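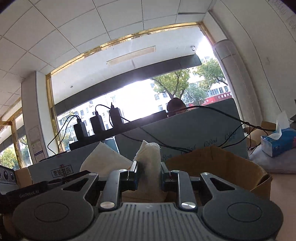 The Corner Where the Boxes Go

Every shared office has one. It starts with a single carton set down by the window on a Wednesday afternoon, flaps up, because the person carrying it had a phone in the other hand. By the end of the month there are more cartons, a cable that belongs to something, a few chargers and a box of tissues. People walk around it. New hires assume it is storage.

I have spent most of my working life in rooms like that, and for the past year I have been paying attention to the corners of them. I wanted to know what ends up there, and why it stays.

The tissue box is a good place to begin. It is the most used object in any office I have visited and the one with the least fixed address. Staplers have a drawer. The tape lives on a shelf, or is supposed to. A tissue box goes wherever there was a flat surface the last time somebody had a cold, which can mean on top of a cloth bag next to a scrap of cardboard. It does its job anyway. One sheet sticks out of the slot, you pull it, the next one comes up behind it, and you have a dust cloth, a coaster, a lens wipe or a bookmark.

At Ilanport, a small import company where I worked for 11 months, we went through tissues faster than printer paper. Very few were used on noses. We wiped whiteboards with them and put them under plants. When the office manager switched to a cheaper kind that tore as it came out of the box, there were more complaints than there had been about the new parking rules. She switched back in November.

The thing about a tissue is that it has two lives. For a second it is clean and folded. After that it is a white crumpled object that has to go somewhere, and the wastebasket is usually on the other side of the room. A lot of desk mess is only that. If you add a wastebasket within arm's reach of the tissue box, the crumpled ones mostly vanish. I have tried this in 4 offices and it worked in all of them, though in one of them the wastebasket itself wandered off to the copier after a few weeks.

Power adapters are the second population. They come in with every device and they never leave. The device breaks, or gets replaced, or goes home in a backpack, and the adapter stays, black and warm and plugged into nothing much. People line them up on a ledge or a long shelf with the cables hanging over the edge, and at first that looks like order. After a while you can't tell which one goes with what. They are all black. The print on the bottom is gray on black and too small for anyone over forty.

The Jeon studio, which makes signs and display boards, had the best answer I have seen. Each cable there has a loop of colored tape near the plug, and the same color is on the device. They did it in one lunch hour with four rolls of tape. They had a drawer with some 400 cables and adapters in it before that, collected over years of trade shows, and they threw out most of them the following week. What remained fit in a shoebox.

Cables that are in use are a different problem. A cable takes the shortest way, and the shortest way often runs over the top of something – a screen, a board, a row of cartons. It works fine until the day someone wants to move the board. I don't think there is a cure for this beyond a few clips on the back edge of the desk. The stick-on ones fall off in summer if there is a big sunny window. The screw-on ones stay.

Then there is cardboard. I like cardboard, and I think most people do, which is part of the trouble. A sturdy box with its flaps still good feels like something you would be foolish to throw away. You might need to mail something that size. So it stands open on a desk, and an open box fills up. Things get put in it for a minute. Once it has things in it, it can't be thrown away, and the next box arrives and is stood beside it.

Willis, a mail-order stationery shop, gets more cartons in a day than most offices get in a season, and its packing room is the tidiest workplace I have been in. The rule there is that a box is either closed or flat. An open one is being worked on by the person standing in front of it. If that person goes to lunch, the flaps get folded in first. The rule takes a new employee a couple of days to get used to, and then it becomes automatic. I tried it at home and lasted nearly a month.

Paper leans. Loose sheets, large printed boards, calendars for next year, the poster from an event that is over. Anything stiff enough to stand will be propped up behind something else, and from then on it acts as a wall. I have seen two coworkers sit on either side of a board like that for weeks, with only the tops of their heads showing to each other. Neither of them minded. One told me she got more done. When the board was finally taken to the basement, she moved a plant into the gap.

That made me more careful about calling all of this clutter. Some of it is doing a job. A row of boxes can keep the glare off a screen or mark where one desk stops and the next one starts. Window seats especially seem to grow a wall, and if you sit in one at noon with the light coming straight in you will understand why. Before clearing a corner, it is worth asking the people who sit next to it what they would miss.

Skikow, a translation bureau on the second floor of a building full of small firms, clears its corners on the last workday of the month. It takes 12 minutes by the kitchen timer. Boxes are flattened, adapters without an owner go in a bin by the door, and the bin is emptied the month after. Tissue boxes go back on the shelf by the sink. They are all over the room again by the next afternoon, and the bureau has stopped fighting that. It now buys one for every desk.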